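Messina Votes to Keep Its Parking Meters, All 200 of Them

June 2022

MESSINA — The town council voted on Tuesday's agenda item last, as it always does with parking, and after 2 hours of discussion decided that the downtown meters will stay where they are, do what they have been doing, and cost what they have been costing. Supporters called the result a step forward.

The meters went in this February under a contract with Trokosance, which also runs the pay app, Illeo. Before that, parking on Main Street was free for an hour and enforced by a chalk mark on the tire, a system with one moving part. Drivers now type in a plate number, pick a zone and wait for the screen to think it over. Zone borders are painted on the curb in two shades of green that look a good deal alike after sunset.

Merchants had asked the council to scrap the program or at least give back the free first hour. Their petition carried 693 signatures, a strong showing in a town where the last school board race was decided by fewer ballots than that. The owner of a shoe repair shop told the council her customers now spend longer paying to park than picking up their shoes. A man in the back row said he had been ticketed while standing at the meter, paying it. He had brought the ticket, and it was passed around.

The town's finance office put net income from the meters at $3300 since they were switched on. That figure is after Trokosance takes its share and before the cost of the brochure explaining how to use the meters, which comes out of a different budget. One council member asked whether the brochure could be moved into the parking budget so the public could see the whole picture. She was told it could, and that the picture would then be smaller.

A representative of Trokosance, appearing by video, said early confusion was normal and that Illeo would get a new version before the fall. The new version will remember a driver's plate number. It will also send a reminder ten minutes before time runs out — a feature the company's first presentation to the council described as already working.

The vote was five to two. The council did agree to repaint one of the greens, and to put up signs in the Hemureo Street lot, where drivers have been feeding a meter that covers the spaces across the road. Money paid into it by mistake will not be refunded, the town attorney said, as there is no form for that.

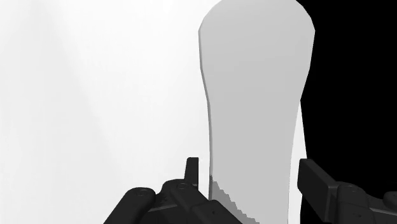 A form may be on the way. The council asked staff to draft one and bring it to the next regular meeting, along with a price for the paint. The meeting starts at 7 p.m. in the town hall annex. Parking in the annex lot is metered until 8.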